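December 3, 2020
By Elli Lindqvist

Marjatta Laaksonen has sold desk lamps at Pastwood for 7 years, and she wants me to believe an inline switch is worth paying extra for. I have my doubts.

"You click it where your hand already is," she says. My hand is usually on a coffee cup.

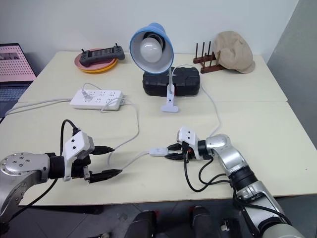
So what happens if the switch fails? "You replace the switch and keep the lamp," Laaksonen says. "It's a cheap part."

Cheap for whom, I wonder. She concedes that most customers just buy another lamp. "They don't want to deal with the cord," she says, and goes back to untangling one.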